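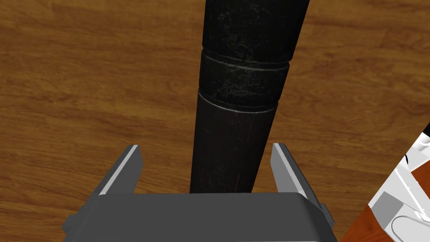 Fig. 5. Simulator close-up, jaws open on either side of the cylinder. Second arm at right.

Category: Jetard Cell Guide > Troubleshooting > Grip faults

Fault 563: Jaws do not close

Fault 563 is raised when a close command has been sent and the finger position has not changed by the end of the timeout. The arm holds its position and the jaws stay open. The Jetard controller blocks all further motion until the fault is cleared.

CAUTION: On a real cell, press the emergency stop before reaching between the fingers. A delayed close command can still run after the fault appears.

1. Pause the job. Do not press Resume.

2. Open the Tufa log viewer and find the last close command. Write down the time and the commanded width.

3. Compare the commanded width with the part width in the job file. If the commanded width is larger, the jaws will stop before they touch the part. Correct the value and save.

4. Check the second arm. If it is inside the shared zone, the interlock holds the gripper open. Move it out at jog speed.

5. Clear the fault and run the close command alone, with no arm motion.

6. If the fault returns 3 times in a row, stop. Export the log and send it to Lemlem Chala in cell support.

NOTE: Round parts with a step or collar need the width of the section being gripped. Entering the widest diameter is the most common cause of this fault in simulation.

NOTE: Jobs imported from Grernirance keep their old timeout. Reset it under Gripper > Limits before the first run.

WARNING: Do not raise the grip force to get past fault 563. Force has no effect until the fingers move, and the new setting will apply in full on the next good close.

Section maintained by Stavros Babić. Revised October.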